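I met the woman behind Movovley, a two-table packing studio, on March 21, 2024, and she talked before I'd even sat down! "People think I sell stationery," she said. "Mostly I clear tables." 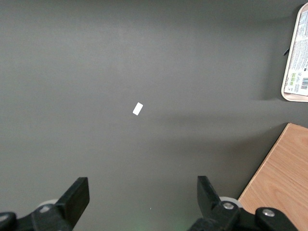
Labels are her big headache (188 orders went out last month). "I used to spread them all over." Now the printed stuff, barcode and all, goes in a cream tray at the side, and the gray top stays clear enough that one little white piece jumps right out at you. "I like seeing strays," she told me. She wants a third table by April.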